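Up at 6. Rain in the night and the gutter over the back step is dripping again. Made coffee and drank it standing up, then did the dishes from last night, which I had told myself I would do last night.

Heiðrún's letter came yesterday and I read it again with the coffee. She has moved to Nundport for good and sounds settled. Her sister Krystyna helped with the truck (not really her sister, they have just called each other that since school). Rent is 900 a month and the windows don't close all the way. She wants the blue casserole back if I still have it. I do. I have to find a box that fits it.

Walked to the post office before work to ask what it costs to send something that heavy. The man had to look it up. I decided to wait and see if anyone is driving down.

The main thing today was the snacks. I have been putting it off since December. Signe had been saying that people open a new pack of whatever is in front and leave the rest to go stale behind it, and she is right. I found crackers last month that were older than the carpet. So I said I would take the whole organizer apart, see what was in it and put it back so a person can find things.

I started on the top tier, on the left. The red packs all go together there in a row, so you can pull one without the others falling. They were mixed in with everything else before. It took longer than it should have, as they are slippery and go over if you look at them wrong. I ended up wedging the last one in tight.

Next to those I put the flat silver and gray packets. I don't have a good system for these. If you stack them they slide, and if you stand them up they bend over. I tried both ways and left them in a bunch on the right. Rangi stopped on his way past and said to use a rubber band. I tried that too and it looked worse, so I took it off.
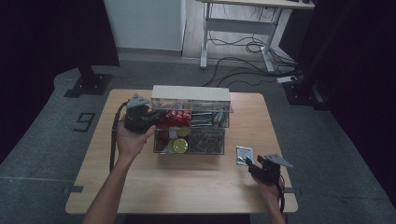
The organizer, top tier done. One foil packet still out on the table.

The bottom tier is for heavier things. The round yellow-green ones went near the front on the left so people will see them. Rangi is the only one who eats them, as far as I know, and he says he doesn't. The far end I left more or less as it was. It's dark down there and I was getting tired of bending over. I will do it properly another day.

The white top is a nuisance. It has to come off every time you want to get at anything from above, and then there is nowhere to put it. I leaned it against the table leg for most of the morning and kicked it over twice. Ingvar thinks we should do without it. I think it keeps the dust off. We left it on.

Threw out a small bag of things past their date. Ate one of them first to be sure. It was fine but I threw the others out anyway.

Signe came by when I was finished and looked at it for a while. She said it was good and asked why the silver ones weren't in a row like the red ones. I told her to try it herself. She tried for a few minutes and then went to lunch.

I had lunch late. Soup and the end of the bread. Krystyna called while I was eating, about the casserole. She is driving to Nundport at the end of the month and can take it with her, and she'll come by for it the evening before. That saves the postage. She also said Heiðrún is not as settled as she makes out in the letter, and that I should call. I said I would. I am not good at calling.

Afternoon was mostly invoices. The Mogensen one was wrong again. They had charged us for delivery when we picked it up ourselves, Ingvar and I, in his car, with the boxes on my knees. I wrote to them and was polite. The Zurton order is still not here and the tracking page has said the same thing for a week. I made a note to try again tomorrow.

Ingvar wants to buy a second organizer, the same kind, and put the tea in it. I said we should see if people keep this one tidy first. He had already found one online from Jomer and showed me a picture. It looked the same to me but he says the tiers are deeper. I said fine, send me the link, and he hasn't.

By the time I put my coat on someone had already been in the red ones. Two were lying flat. I stood them up again and went home.

Rain had stopped. Bus was full and I stood the whole way, behind a man with a ladder. Got off a stop early and went to the store for onions, milk and dish soap. Forgot the dish soap.

Cooked the onions with rice and an egg on top. Got the blue casserole down from the high cupboard - it was behind the big pot and I had to take everything out to reach it. Since it was all out I wiped the shelf. There is a chip on the lid I don't remember. I don't know if that was me or if it came that way. I will mention it to her when I call.

Tried her at 9 in the evening but she didn't pick up. Left a short message. She'll probably call back when I'm asleep.

Read a little. Still on page 93 of the book Rangi lent me, where I was last week. It's a thousand pages and he wants it back by summer. Set the alarm, and put a bowl under the drip by the back step in case it starts again.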